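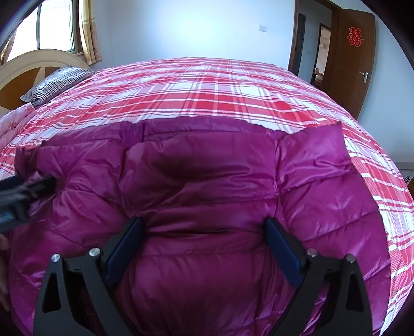 2. Why we chose folding

Our project asks if a machine can do the housework in a small apartment today. In the first month Yevhen Zakharchenko and I made a list of 12 chores and asked residents in Feddale to say which one they would most like to give away. Folding clothes came second, after cleaning the bathroom. The laundry company Van Acker also let us visit its shop in September. There, towels and flat sheets already go through a folding machine, but jackets and sweaters are still folded by hand at long tables.

A towel has four corners and no front. A winter jacket has air inside, a slippery surface, and sleeves which can lie in many directions. For this reason we took the puffer jacket as our hard case, and the T-shirt as the easy one.

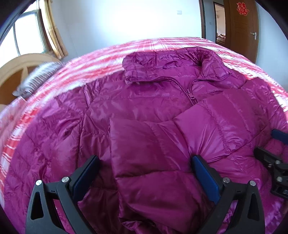 For the comparison we divided the folding of a jacket into small steps and gave each step a difficulty from one to five. Placing the jacket flat received a two. Bringing a sleeve across the front received a four, and I would like to explain this number. The fabric does not stay as one surface when it is touched. Small creases spread from the place where the blue pad meets the sleeve, and an open collar with its zipper gives a program many more edges to understand. A person ignores these edges without thinking.

2.1 What the folding program could do

We tested the Skomix planning program on 71 saved starting positions. With T-shirts it suggested a usable fold in most cases. With jackets it often confused the sleeve with the body, and Yevhen had to correct the plan. Our supervisor, Kerstin Boström, advised us to report the two garments separately, so the results are given in two tables in section 3.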